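About Osthorpe Tenants' Advice

Osthorpe Tenants' Advice gives free housing guidance to people who rent their homes in Osthorpe and Denville. We are independent of landlords and letting agents, and we have been open for 17 years. Last year our advisers answered 1,580 enquiries, most of them on deposits, repairs and notice periods. 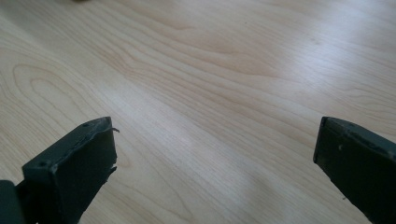

Wooden tabletop, pale grain.

Appointments last forty minutes and are held in private. Callers are asked to bring their tenancy agreement and any letters they have received — copies will do. Where a case needs a solicitor, we refer it to one of 3 local firms.

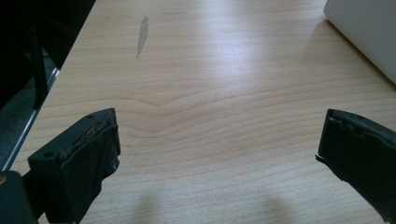
Tian wrote to us in March that the letter we helped to draft was the first one the agent had answered, and that the deposit was returned in full 10 days later.

We also run evening talks for new renters at our Zamen Road office. These cover reading an inventory, reporting damp and sharing bills fairly.

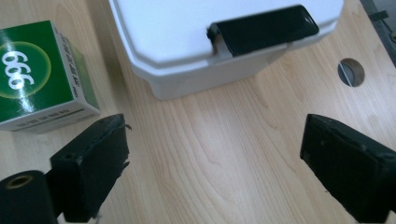 Talks are free, but places must be booked by telephone. Our advice is confidential and is not shared with any landlord, agent or council department without written consent. A large-print version of this page can be posted on request.

Page last reviewed 4 Feb 2021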